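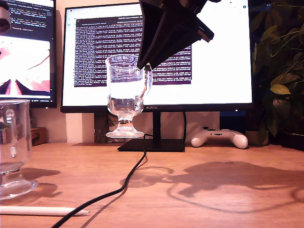
**Florence Kennedy**
Third-year student, teleoperation and demonstration (project partner: Ibsa Moges)
Supervisor: Ferhat Soylu

Our project began with a simple question from Ferhat: could two undergraduates teach an arm to pick up a glass mug by the handle, lift it and put it down again without spilling the water? He gave us one term and a desk. We named the project Lulach, after a king who didn't last very long.

## Showing it by hand

The first plan was to grab the arm and move it ourselves while the software recorded the joints. It feels very natural for a few minutes. Then you notice that you are standing where the camera wants to look, and that every recording includes a large human elbow. The policy we trained on these runs was quite good at waiting for an elbow.

Pushing the arm also made it shake, and water is a strict judge of shaking. Ibsa kept a tea towel over his shoulder for most of May and began to look like a waiter.

## Showing it by remote

So we moved to driving the arm with a game controller. Left stick for forward and sideways, right stick for height and wrist, trigger to close. Ibsa has played games since he was small and was good at it within an afternoon. I have not, and was not.

We recorded 243 demonstrations this way and threw out 80 of them. Most of the rejects were mine. The usual faults were:

- closing on the body of the mug instead of the handle
- stopping halfway to think (the arm learns the thinking as well)
- tilting the wrist after the lift, when the water has opinions

The thinking problem deserves more space than I can give it. A person who pauses before the handle is being careful. A robot trained on careful people stops before the handle and stays there, being careful, until somebody presses the red button. We ended up agreeing a rule that a run with a pause longer than two seconds was binned, and I practised until I could do it in one go.

## Glass

Sosina Woldemariam from the year above warned us about glass and we didn't listen. Depth readings go straight through it and come back with news of the wall. What you can see of a clear mug depends mostly on what is behind it, so we varied that on purpose: lit screens, plants, bare desk. Moving the lamp mattered more than either of us expected. Strong shadows on the wood were twice mistaken for something worth picking up.

## Results

With the remote demonstrations only, the arm got hold of the handle in most test runs where the mug started near a position it had been shown. Further away it reached confidently for nothing. Adding the hand-guided runs back in made it worse, and I would like that noted, as Ibsa bet me it wouldn't.

Setting down is still poor. The arm lets go slightly early - I do the same with the controller, so I know where it got that from.

## Left to do

Record more set-downs, preferably by Ibsa. Try a slower trigger. Return the second mug to Sosina.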